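Kastar Desk Bins and Trays: Frequently Asked Questions
Last updated 7/24/19

We get the same questions every week, mostly about tape. Answers are below, in the order people tend to get annoyed.

What do I get in the starter set?

One tall white bin and one purple tray. The desk is your problem.
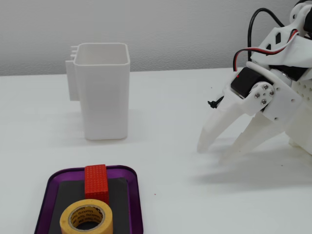
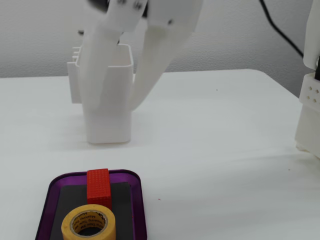

The tall bin and the purple tray on a white tabletop.

Is the bin 3D-printed?

Yes. Amnuay Wannasri prints them in our shop and has now made nearly 2,000, a few of which leaned. The leaning ones hold his pens.

What are the little ridges at the top left for?

Hanging things. Anything with a thin loop or a clip will sit between them — lanyards, short cables, the key to a cabinet you no longer own. They will not hold a coat. Someone has tried.

Does masking tape go in the bin or the tray?

Tray. Lay the roll flat on its side and you can read the core, so you know what you bought when it's time to buy more. Tape dropped in the bin goes straight to the bottom and stays there until you move.

So what does go in the bin?

Tall things. Rulers, brushes, rolled paper, scissors with the points down. If you have to tip the bin over to get something out, it belonged in the tray.

Can I stand things up in the tray?

If they have a flat end, sure. A narrow block will stand on its end on the pad until somebody bumps the desk. Keep the tape beside it and you have a very small skyline.

Do you sell the tray in other colors?

We did a gray one in March. It sold 12. We still like purple.

Will the Flakala drawer insert fit inside the tray?

No. It's too long by the width of a finger, and yes, we measured before we said so. The Wunard insert fits if you take the pad out first.

How do I clean everything?

Warm water and dish soap, by hand. Keep the bin out of the dishwasher. It will come out a different shape, and we don't replace different shapes.

A white bin on a white desk? Won't I lose it?

You'd think so. We've had 2 complaints, both from the same customer.

How long does shipping take?

Orders leave the shop in three working days. Bhuiyan Parcel handles it from there, and they have their own FAQ page, which is longer than this one.

Can I return a set?

Within a month, yes. Please take your pens out first.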